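Print
E-mail

Orngate Cleaning Supply to Drop Solvent Degreaser, Move Shop Customers to Water-Based Line

Orngate Cleaning Supply will stop selling its solvent-based floor degreaser at the end of November and replace it with a water-based product, the company told its commercial customers this week.

The new cleaner, sold under the name Sistance, has been on trial since spring at food plants, garages and school kitchens served from the McIntyre warehouse. It will be offered in one-gallon jugs, five-gallon pails and drums. A ready-to-use spray bottle is planned for next year.

Kendra Campbell, who manages the commercial line, said the old degreaser still has loyal buyers but has become harder to ship and store. Several of the smaller delivery contractors no longer carry flammable liquids, and customers in shared buildings have been asked by their landlords to keep less of it on site.

"We had people ordering two cans at a time when they used to order a pallet," Campbell said. "They liked the way it cleaned. They just had no place to put it."

The switch affects 1703 accounts. Most of them buy fewer than ten pails a year. Larger buyers, including two commercial laundries and a bus garage, were told over the summer and have already used up their old stock.
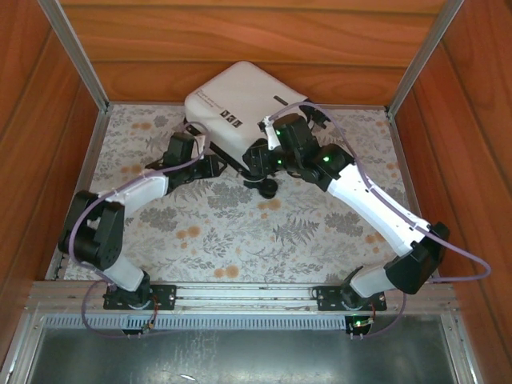
Sistance is a concentrate and has to be diluted. For light soil on sealed concrete or tile, the label calls for one part cleaner to 15 parts water. Heavier grease, such as the floor around a fryer or under a lift, takes a stronger mix and a few minutes of standing time before scrubbing. The product should be rinsed off food-contact surfaces with clean water. It is not meant for bare aluminum, unsealed marble or waxed wood.

Customers who used the solvent product will notice the difference in working time, said Jocelyn Leclerc, who runs training for the company. The old cleaner was wiped on and wiped off. The new one needs to sit.

"If you mop it up right away, you'll think it didn't do anything," Leclerc said. "Give it the time on the label. In a cold shop, use warm water."

Leclerc also asked customers not to mix the two products in the same bucket or sprayer. Sprayers that have held solvent should be emptied, flushed and fitted with new seals before they are filled with Sistance. A seal kit for the Zurkon pump sprayer, the model most shops bought from Orngate, will be sent free to any account that asks for one before the changeover. Other sprayers will need parts from their own suppliers.

Not every customer is pleased. Francine Gauthier, who owns a transmission repair shop and took part in the trial, said the water-based cleaner did well on her floors and poorly on parts.

"For the floor I have no complaint, and the smell is much better," she said. "For a valve body with old fluid baked onto it, I went back to what I had. I bought enough to last the winter."

Campbell said the company does not recommend Sistance for parts washing and is looking at a separate product for that job. She did not say when it would be ready.
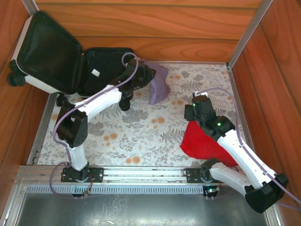
Price was the other question raised during the trial. A five-gallon pail of Sistance costs more than a pail of the old degreaser, which was sold ready to use. Orngate says the cost per gallon of mixed cleaner comes out lower at the light-soil dilution and close to even at the strongest one. Accounts with a price agreement will keep their current terms through the end of that agreement.

The McIntyre warehouse has 4000 gallons of the solvent product left. It will be sold in the order that requests come in, with a limit of 3 pails per account. No back orders will be taken, and unopened pails bought after the notice cannot be returned. Opened or partly used containers should be taken to a local hazardous waste site. Orngate drivers are not able to pick them up.

Teresa Mac Carthaigh, who handles safety paperwork for the company, said customers should put the new safety data sheet in their binders before the first delivery and keep the old one for as long as any solvent product remains in the building. Secondary containers, including spray bottles filled from a pail, need the new label as well. Sheets of blank labels are packed with each first order, and more can be had from the order desk.

Gloves and eye protection are still called for when pouring the concentrate. Mac Carthaigh said a few trial sites had stopped using them after hearing that the cleaner was water-based.

"It will dry out your hands and it will sting your eyes," she said. "Wear the gloves."

Training sessions will be held at the McIntyre warehouse during November, starting at 7:30 a.m. and lasting one hour. They cover dilution, standing time, sprayer changeover and floor rinsing. There is no charge, but space is limited, and shops are asked to send no more than two people each. Marichka Kostiuk at the order desk is taking names. Customers who cannot attend can ask her for the printed mixing chart, available in English, Spanish and French.

Print
E-mail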